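Emari Prize for School Citizenship

The Emari Prize is a yearly award for pupils in their last year of secondary school, given for being useful to other people over a long stretch of time. I've kept this entry going for a good while now, having sat through more of the ceremonies than is sensible, so do forgive me if I wander off here and there (I'll try to keep the facts straight, at least).

Origins

The prize was set up by Beverley Whitcombe, a retired geography teacher who had grown tired of seeing the same handful of sporty children walk off with everything on prize day. She named it after Emari, the street her first school stood on, and paid for the first medal out of her own pocket. Anoven, a local printing firm, took over the costs a few years later and still does the certificates, which are lovely thick things with a green border.

How it works

Schools put forward up to two pupils each. A nominee writes a short essay at home and sends it in with letters from two adults who aren't relations. The essay question changes every year and is kept secret until spring. My favourite was "What would you mend first?", which brought in some wonderful answers about bus shelters!

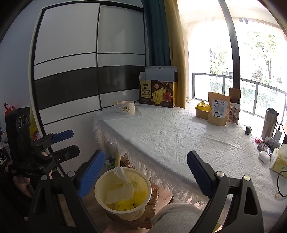
A bedroom corner with a sliding wardrobe, a teal curtain and a mustard-yellow one by the window.

The judges read everything without names attached and pick a shortlist of 7. Those pupils are then invited to a chat, which I'd call an interview except that there's cake. Four get through to the final evening in July, held at the El Fassi Hall, and the winner is read out there.

The award

The winner gets the medal, a certificate and £1,171 towards study or training. People always ask me about that odd sum. It's what was in the fund when Beverley first counted it, and she liked it too much to round it up. The other finalists each receive a book token.

Notable winners

Hsiao Hsiu-ying, usually listed as Hsiu-ying Hsiao, won for running a homework club above a bakery, and she later came back as a judge (a tough one, I'm told, especially on spelling). Her essay is still handed out to new nominees as a sample.

The Skodusero Cup

Often mixed up with the main prize, the Skodusero Cup goes to a whole class and is decided by a vote among the schools taking part. It began as a joke between two head teachers and has a large dent in one side. Winning classes keep it for a year, and their names are engraved round the base, where space is getting rather short.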